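Research > Manipulation > Bench Inspections > Bag Handling

Varno Bench: Pre-Run Inspection Checklist with Comments

7 Apr 2026 | Tudor Matei

Print this page | E-mail this page

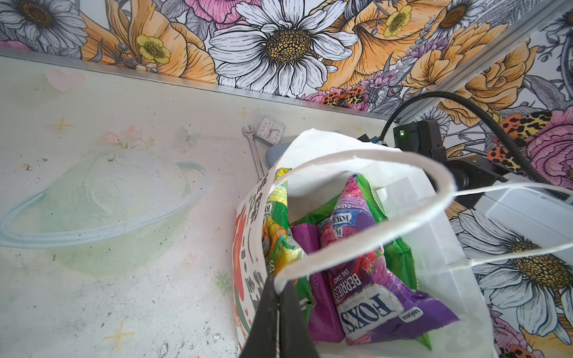 The handle-grasp method under test in the Warau study takes hold of a carrier bag by its handles and treats the contents as an unknown load. Inspection is therefore to cover the bag and its handles as well as the gripper. With twisted handles such as these, the finger should pinch them near the front rim, and the opening should stay wide enough for the wrist view to show the contents, in this instance several packets of sweets with a purple Fox's Berries bag uppermost. Inspectors should confirm each item below before a run is logged.

1. Gripper finger free of damage and residue.
Satisfactory.

2. Both handles firmly fixed to the bag.
Satisfactory. Bags with a torn or lifted handle are to be withdrawn and entered in the Elance record.

3. Load weighed and entered.
Satisfactory. Limit for paper bags is 848 g. The load entered for this inspection was 295 g.

4. Table surface fit for use.
Acceptable. Scuffs and small dark marks noted, mainly towards one side. Wayne Vachon advises that the printed pattern should stay in place, as the method is required to work on patterned surfaces.

5. Loose tools returned to store.
Action required. A metal wrench is standing at the back of the table, beside the clock. It is to be removed before the next run.

6. Cables clear of the arm's path.
To be checked again at full reach - the coiled cable on the right should be watched through one slow cycle.

7. Results file opened under the correct method name.
Satisfactory. Runs are filed under Ghiță, version 6. The December file holds 3,775 grasps and must not be added to.

Inspected by: Tudor Matei
Comments reviewed by: Wayne Vachon
Item 5 remains open.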